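Hidow Slim Picture Frame: Review
15/03/2020

The Hidow Slim is a narrow frame for small prints, sold flat or ready assembled. I bought two of the assembled version from Tadthorpe, one for a hallway and one for a bathroom wall with poor ventilation, and used them with prints on 176 gsm paper.

Assembly and backing
The back is held by bendable metal tabs. They are stiff on first use and loosen after several changes of print. A Fivgate frame at the same price uses turn buttons, and these hold up better. The Hidow mat is cut cleanly, with no overcut at the corners.

Lay the frame on a flat table before handling the tabs, and hold it by the sides — pressure on the face flexes the glazing.
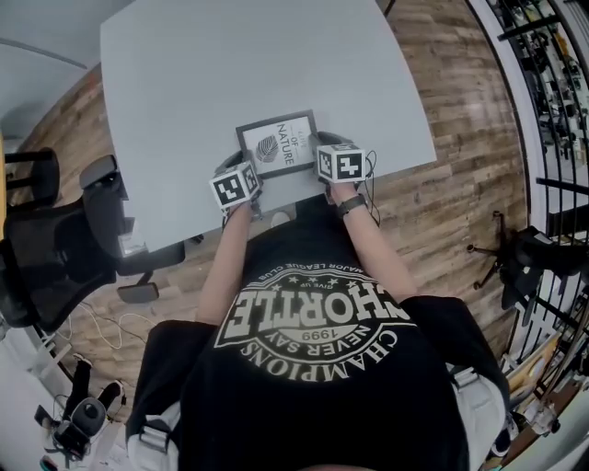 Glazing
The glazing is acrylic. It arrives with film on both faces, and the inner film leaves a light static charge that pulls in dust. An antistatic cloth removes most of it. Reflections are strong opposite a window. Tijani sells a matte replacement sheet that fits after light trimming.

Hanging
One sawtooth hanger is fitted, slightly off center on one of my frames. The correction was a second nail. The bathroom frame shows minor swelling at the lower miter, and the hallway frame is unchanged.

Verdict
Good for dry rooms and prints that stay put. For frequent changes, buy the Fivgate.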